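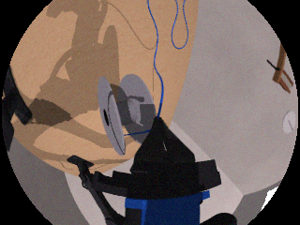
Session 41 began with the cable already in the gripper. Javiera Yáñez held the left controller still and waited for the latency readout to settle.

"Recording," said Karim Twal from the other desk. "Task string is 'wind cable on spool.' Five seconds of hold, then go."

She went. The policy trained on her demonstrations would run on the Nindlow line in September, in a plant she had never visited. Nindlow wanted the cable laid flat, each turn against the last. The simulator, a Zotlow build with Nnaji's cable solver, punished any pull over the limit by throwing the episode out.

On the second turn she paused. She always paused there, to roll her right shoulder, which had been bad for years.

"Twenty good ones and we can train," Karim said. "You have 18."

She gave him two more. He started the job at 5 and they both went home.

On Saturday he called her in to see the first rollout. The arm took the cable, made one turn, began another and stopped. The wrist rotated a few degrees out and a few degrees back. Then it resumed.

"It does that in every episode," Karim said. "I checked for a joint limit. There isn't one. I can trim those segments and retrain."

Javiera watched it again at half speed. Her hand had gone to her shoulder.

"What does it cost in cycle time?"

"Not much."

"Leave it in until Monday," she said, and asked him to play the next one.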